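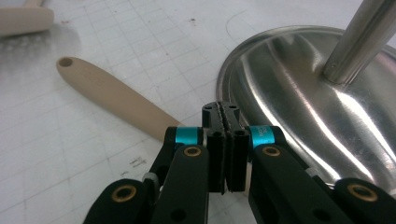 Vol. 3, No. 4 | p. 43

**Korkia sets aside money for grippers, puts off second arm**

April 21, 2022

Korkia will spend its spring equipment money on grippers and spare parts and will wait until September to decide on a second robot arm, the company told staff this week.

The kitchenware handling project had asked for both. Under the plan now approved, it gets 3000 dollars for replacement finger pads, bushings and one complete spare gripper. The arm goes back on the list for the fall budget round.

Sugeng Krishnan, who drew up the request, said the parts were the more pressing need. The project works with long-handled utensils and polished steel pieces on a tabletop, and a worn pad or a loose joint can stop a session until a new part comes in.

"We priced the arm first and the fingers last, and that was the wrong order," Krishnan said. "An arm will run for years. The pads are something you buy again and again, and we never gave them their own line."

They have one now. Pads and bushings will be charged to supplies, while the spare gripper will be booked as equipment. Shipping is to be included in each quote, after an order last year came in over its limit on freight alone.

Three suppliers were asked for prices. Flerno offered the lowest price on pads but wanted a larger minimum order. Panska quoted for the full gripper with mounting hardware and a one-year warranty – the only one of the three to include both. Khoo quoted for parts only. Korkia expects to buy the gripper from Panska and split the smaller parts between the other two.

Delivery on the gripper is given as four weeks. The pads should ship sooner. The current setup will stay in use in the meantime, and no sessions have been taken off the schedule.

The question of the second arm is partly one of space. It would need its own table, a separate power circuit and a guard rail, and none of those were in the original request. Krishnan has been asked to bring back a full figure that covers installation and training as well as the arm itself. Leasing will be looked at too.

Project leads who want pads from the same order should send part numbers and quantities to Krishnan before it is placed. Late requests will go into the September round.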